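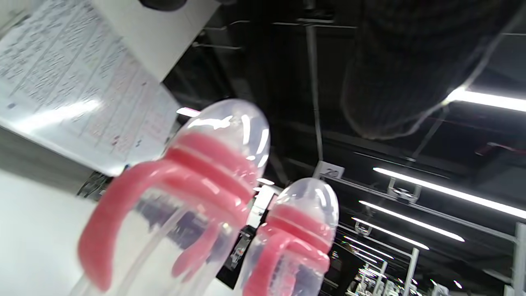
About Jostik

Jostik is a small company that prepares feeding bottles for families and for childcare centres. We began 16 years ago in a rented garage in Enholm with one sink and one shelf. Today we are a team of five, and we still work in the same town.

What we do

Most of our day is spent with bottles that have handles, for babies who are learning to hold their own drink. Our favourite colour is pink, but we work with other colours too. Each bottle is taken apart, checked and put together again before it is packed. A centre can order from 4 bottles up to 50 in one box.

How we check

We lay the pieces on a tray, so that small ones do not roll away – the straw with its little ball is the one parents lose most often. The nipple is looked at under good light. If we find a scratch or a cloudy spot, we replace the piece.

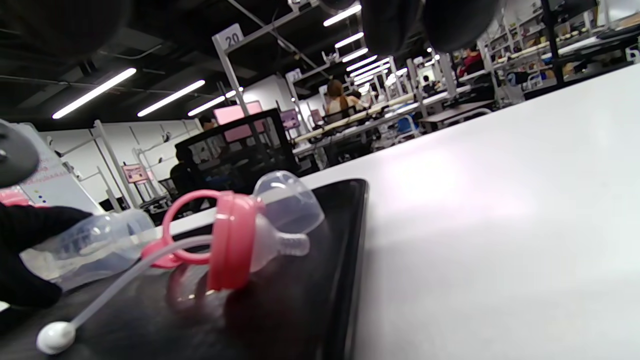
Bottle, collar with handle, nipple and straw on the black tray.

Visit us

Our counter is open from March until the end of spring school term. Please write before you come, and bring your old bottle if you need a spare part for it.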